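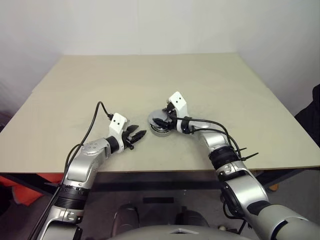 Two robotic arms over a pale tabletop, with a round metallic object between the grippers

I came home from my third shift with the seed library in December with dirt under my nails and a headache from reading small handwriting. I've been meaning to write up how I store beans at home, and that shift gave me a push.

My beans used to live in the pantry in whatever they came in. Bread bags, a coffee tin, envelopes from the bank. Two years ago I lost most of a climbing bean I liked a lot, a brown one with a pale eye, to weevils. The bag looked fine from the front. I had given some to Samuele Piras the year before and he gave me 14 back, so the line is still going, but only just.

What I do now is simple. The pods stay on the vine until they rattle. If a frost is coming I pull the whole plant and hang it upside down in the garage. After shelling, the beans sit on a window screen for three weeks. I stir them when I walk past. To test one, I hit it with a hammer on the back step. A dry bean shatters. If it mashes, the batch gets another week.

Then they go in the freezer for five days in a sealed jar, which takes care of the weevils. The mistake I made the first time was opening the jar while it was still cold. Water forms on the beans and you are back where you started. Leave it shut on the counter overnight.

Labels matter more than I thought. I write the name, the year and who I got it from, in pencil, on a slip inside the jar. Ink faded on me. Masking tape on the outside came off in the freezer. Bożena Kalinowski, who runs our team, also wants the number of plants the seed was saved from, and I have started doing that too.

The library has 201 varieties on its list right now, and beans are the biggest group. We filled some 2,000 packets last winter. Tomatoes go out fastest. Hardly anyone asks for parsnips, and parsnip seed doesn't keep, so most of it gets composted the next year.

Aisyah Ngui asked me whether old beans are worth planting. I put ten in a damp paper towel, fold it into a bag and leave it on top of the fridge for a week. If seven or more sprout I plant as usual. With four to six I plant double. Under that I make soup, as long as they were never treated with anything.

I still need jars. The pint size with the wide mouth is best, and I am short by a dozen or so. If you have spares and live near Gromholm, leave me a comment and I'll come by after 5:30. I can trade you for garlic or a few of the brown beans once I have enough of them again.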